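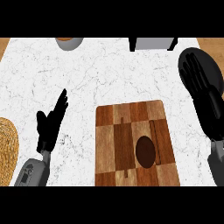 Why would anyone teach a kitchen robot in a kitchen that doesn't exist? A reader of our last newsletter asked that, and added that the real kind has plumbing. Fair enough. It's also the question we get most, so it goes first on the page.

Collecting Examples at Sirkville: Frequently Asked Questions
Last updated 2022-02-04

So why simulate it?
A real plate hits a real floor once. A simulated plate can be dropped all afternoon and will report for duty again after a keypress. We do have a physical bench in Lornstead, and it gets its share of the recording, but most new operators start in the rendered kitchen. The marble there has never needed wiping.

What exactly is being collected?
Demonstrations. A person steers both arms through a task and we save what the cameras saw along with what every joint was doing. The learning system (ours is called Niven) studies the pairs and tries to work out what it should do next when it sees something similar. It has no idea what a cutting board is for. It does know where hands tend to go when there's one on the counter.

How long is an episode?
As long as the task takes. We stop you at 300 seconds, at which point everyone involved usually needs a break.

How many do you need?
More. The kitchen set stood at 459 accepted episodes at the end of December and stands at 465 now. Before you write in about the pace, we spent January rebuilding the review tool, and the six were us checking that it worked.

Why hands with fingers? Wouldn't a simple two-jaw gripper be easier?
Much easier. It would also be easier to play the piano with one key. We want examples of thin things being picked up off flat surfaces, and of one hand steadying while the other does the work. A thin rod lying on a board is a surprisingly mean test, and new operators hate it by the second try.

Do both arms have to move?
No. If the task only needs one, park the other over the counter and leave it alone. Please don't wave it around to look busy. Niven copies that too, and we've had to throw out a whole batch in which the left arm appeared to be conducting.

I made a mistake halfway through. Should I start over?
Usually not. If you missed the grasp, noticed, and tried again, keep going and mark the episode "recovered." Those are some of the most useful recordings we have, as the system will certainly be missing grasps of its own. Start over if you:
knocked something off the counter
pushed one arm through the other (the simulator is more forgiving than it should be)
forgot which task you were doing

Can I rearrange the counter first?
Please don't. The layout is shuffled for you between episodes. Left to themselves, people put everything neatly in the middle, and we end up with a robot that can only cope with tidy households.

Part of an object is out of view in my camera. Is that a bug?
No. The cameras sit where they sit, and things at the edges of the counter get cropped. Report it only if the object you've been told to pick up can't be found in any of the views.

What about the black bands at the top and bottom of the picture?
Padding. The picture is wide and the file format wants it less wide. Niven gets the same bands you do and has never complained.

Who checks the episodes?
Each one gets 3 reviewers, who watch it at double speed and vote. Two votes gets it in. You can see your results under My Episodes, with comments, some of which are even polite.

What's Menico?
The program you steer with. It handles calibration, the pedals and the save button. If the hands drift after calibration, run it again with your elbows on the armrests. If they still drift, restart Menico. If that doesn't help, write to the help desk, who will ask whether you've restarted Menico.

Will the robot ever cook me dinner?
It can put a lid on a pot, most days. We'd eat first.

Can I get a copy of the data?
The accepted kitchen episodes go out to partner labs on request. Use the form on the Contact page and say which tasks you want. "All of them" is an acceptable answer but a slow download.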